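Section 8: Choosing a Place for Your Drunalau Bread Proofer

Welcome back! If you have come straight from Section 7, your proofer should now be out of its box, with the water tray rinsed and the rack folded flat on top of it. Please don't plug it in just yet. A few minutes spent on finding a good spot will save you a lot of puzzling over slow dough later on, and it's a pleasant enough job with a cup of coffee in hand.

What the surface needs

The Drunalau likes a broad, level surface with nothing stored under its feet. A kitchen table is lovely if you can spare one, and a sturdy counter does just as well. Wipe the surface with a damp cloth and dry it thoroughly, right out to the edges, where flour loves to gather (you will find this out for yourself after your first weekend of baking).

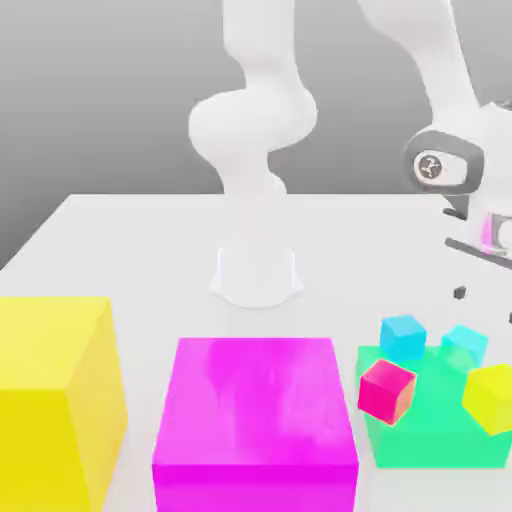 Setting the proofer down

1. Unfold the base panel and lay it flat, with the Hatumach label facing you. The four rubber feet should all touch the surface. Press lightly on each corner in turn, and if one of them rocks, slide the panel a little to the left or right until it sits quietly.

2. Leave 15 centimeters of open space behind the base and the same on the side with the power socket. The warm air has to go somewhere, and the cord should never be bent sharply against a wall.

3. Raise the side walls one at a time until you hear them click. They can be a touch stiff when new, so take your time and don't force them.

4. Fill the water tray to the lower line with plain tap water and set it in the middle of the base. The rack goes over the tray with its legs pointing down.

5. Put on the lid, plug in the cord, and press the button once. The light will blink while the proofer warms up and then stay on.

Note: The first warm-up takes roughly 58 minutes in a cool kitchen. After that it goes a good deal faster, especially if you have been baking that day.

Caution: Keep the proofer away from the stove, the sink, and any spot where the cord would hang over an edge within reach of children or pets. Unplug it before you move it, even if you are only moving it a few inches.

If the dough rises unevenly

Before you blame the flour, check for drafts. Our baker Zdzisław Zieliński, who tested the Drunalau through a very hot August with every window in the house open, found that one side of his rye loaves kept lagging behind. Turning the whole unit so that the socket faced away from the window cured it completely. You may also want to turn the pan once, halfway through the rise.

For the large Lis loaf pan, which fills most of the rack, see the chart on page 131. The smaller Arnum pans need no special settings and can go in side by side, with a finger's width between them.

Once the light is steady, go on to Section 9, where we will mix a first simple dough together.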